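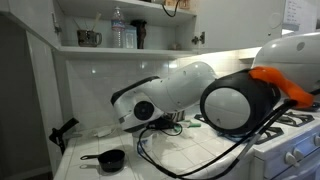
Seit Mai steht bei uns bei Citley der Roboterarm in der kleinen Küche, gleich neben dem Gasherd. Meine Arbeit sieht seitdem anders aus. Früher habe ich die Becher und Töpfe selbst weggeräumt und die Fliesen gewischt. Jetzt lege ich morgens alles bereit, starte das Programm von Drokari und schreibe auf, was schiefgeht. In den ersten Wochen kamen so 183 Einträge zusammen, die meisten zum Greifen.

Weniger Arbeit ist es nicht geworden. Wir waren vorher zu zweit und sind es immer noch. Fast 8 Stunden auf den Beinen bin ich aber nicht mehr, das merkt mein Rücken. Dafür sitze ich mehr am Rechner, und das musste ich erst lernen. Die Schulung dauerte 2 Tage, für mich war das zu kurz.

Meine Kollegin vermisst das Reden beim Abwasch. Ich auch ein bisschen. Im Herbst soll der zweite Standort einen Arm bekommen, dann lerne ich dort die Leute an.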